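Registering a Marriage From Abroad: Where the Paperwork Stalls

Couples who hold a religious wedding first and a civil one later often learn in what order the two should have come. In Romania the order is fixed. The civil marriage is concluded before a registrar, and the religious service follows it.

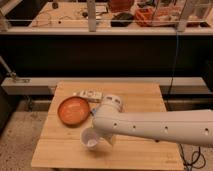
Liviu Olteanu has handled family status files for 19 years, most of them for couples in which one partner lives outside the country. His office in Lazăr takes them in two groups: people who married abroad and want the marriage entered at home, and people who had a ceremony abroad that no state recorded. The first group has a paperwork problem. The second has no marriage in the legal sense, whatever the guests remember.

"They bring me the album," Olteanu says. "I ask for the certificate and they bring me a second album."

A foreign civil marriage is normally proved by a certificate from the place where it was held. Depending on the country, the certificate needs an apostille or a longer chain of stamps, then a certified translation. Names cause most of the delay. A bride who took her husband's surname in one country may still carry her old one on her passport, her tax record and the deed to an apartment. Each office will accept the version it already has and question the other.

Valentin Jitaru, a translator who works on these files, keeps a list of spellings. One client appeared under four forms of the same first name, two of them on the same sheet. He translates what is on the page and adds a note, which the registrar may or may not accept. Corrections have to come from the office that issued the document - and that office may want the applicant to appear in person.

Money adds a second layer. Where spouses choose no other arrangement, the default property rules generally treat what either of them acquires during the marriage as shared. A couple that counts from the religious service and a court that counts from the civil record can arrive at different answers about the same car. In one file Olteanu worked on, the gap was 17 months. Within it the husband had put 4,000 euros into equipment for a small firm called Kustora, and the wife had paid the rent. Neither had kept receipts. They settled in October, out of court, after 2 meetings.

Scheduling services have begun to sell help with this. Wivby books registry appointments and sends reminders when a document is close to expiring. Noltari does the same and stores scans. Neither gives legal advice, and both say so in their terms. Jitaru finds the scans useful up to a point: a registrar will usually want the original, and a folded certificate with a torn stamp looks better on a screen than it does at the counter.

Age and consent are checked again at this stage. A certificate valid where it was issued can still be refused if one spouse was below the age the receiving country allows, or if the consent was given by a relative. Olteanu advises clients to ask before filing. A refusal stays in the file, and the next clerk reads it first.

For those still planning, his order of work is short. Book the registry. Agree on surnames in writing. Choose the property regime before the date, at a notary if it is anything other than the default. Then call the priest, the imam or the restaurant.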